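# 第4章 機械は「雑用」をこなせるか

洗濯物をたたむ、ねじを箱に仕分ける、ほつれた袖口を縫う。人間なら話をしながらでも片づく仕事が、機械には驚くほど手ごわい。では、糸を扱う仕事はどこまで機械の手に届いているのだろう。家庭や町工場へ向かう前に、まず縫合の手もとをじっくり見てほしい。

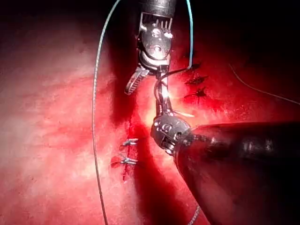
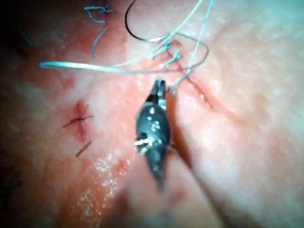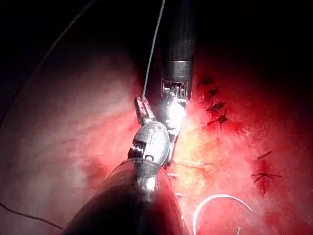 図4.1 器具による縫合作業。いずれにも縫合糸と、組織に残る縫い目が見える。

糸はおもしろい! 硬い部品なら、一度つかめば形はほぼ変わらない。ところが糸は、引けば張り、ゆるめれば輪になり、別の糸と交差する。図4.1の2枚目では黒い糸が大きな輪を描き、その下を淡い青の糸が横に走っている。3枚目の白っぽい糸は、下側の器具の先から上へほぼまっすぐ伸びている。同じ「糸をつかむ」という言葉でも、制御する側から見れば別の問題になるのである。

精密な器具があることと、機械が自分で判断して作業を終えられることは、分けて考えなければならない。前者はすでにすばらしい水準にある。後者は、布のしわや照明の反射ひとつでつまずく。ボタン付けのような家事が難しいのも、同じ理由による。

本章では、まず町工場クレメンの袋口縫い工程を取り上げる。設計者の戴美芳(Meifang Dai)は、作業を17の動作に分け、約400回の試行を記録した。途中で人が手を貸したのは131回。この数字を多いと見るか、少ないと見るか。筆者は初めて記録を読んだとき、わくわくして夜まで手放せなかった。失敗の並び方に、次の工夫の手がかりがいくつも見えたからだ。

## 4.1 つかむ前に決めること

身近な糸かひもを一本、机に落としてみよう。どこをつまめば、ほかの部分を動かさずに持ち上げられるだろうか。つまむ位置を三か所選び、持ち上げたあとの形をそれぞれノートに描いてから、次の節に進んでほしい。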